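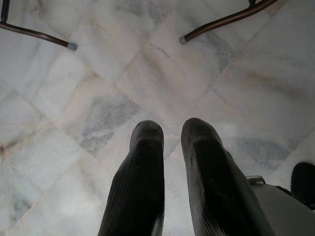
Quiet Feet: Chair Legs and Tile Floors
Student project report, Skollari Design Workshop

1. Why we did this

The study room at Odwood has a tile floor and a great many opinions about noise. Every time somebody stands up, the chair announces it to the whole building. Our group had wanted to design a lamp. We were given chair feet.

2. Method

We sat by the door for 30 minutes at a time with a tally sheet and wrote down each scrape we could hear. Over the whole project we logged 812 of them, which says something about the furniture and possibly about how often students go for coffee. Then we fitted new rubber caps to 20 chairs and listened again. A scrape counted if both listeners looked up.

The caps came from Zadlow in two sizes. The smaller size fit the thin metal legs after a good deal of pushing. The larger size fit nothing we own.

3. Results

In the last round, with the new caps on, we logged 136 scrapes. Most came from chairs we had not touched. A few capped chairs made a new sound, closer to a squeak, and our listeners disagreed over whether this was progress.

Slanted legs were the hardest. The cap wants to sit flat on the tile and the leg wants to arrive at an angle, so one side of the rubber takes most of the load. We tried the Nautiyal pattern, with a sloped base, on one chair. It stayed quiet until it came off in November.

4. Next steps

Cap the remaining chairs. Check the slanted legs monthly. Ask again about the lamp.

Skollari Design Workshop | Contact | Back to top
Print this page | E-mail this page
2 comments | 5 shares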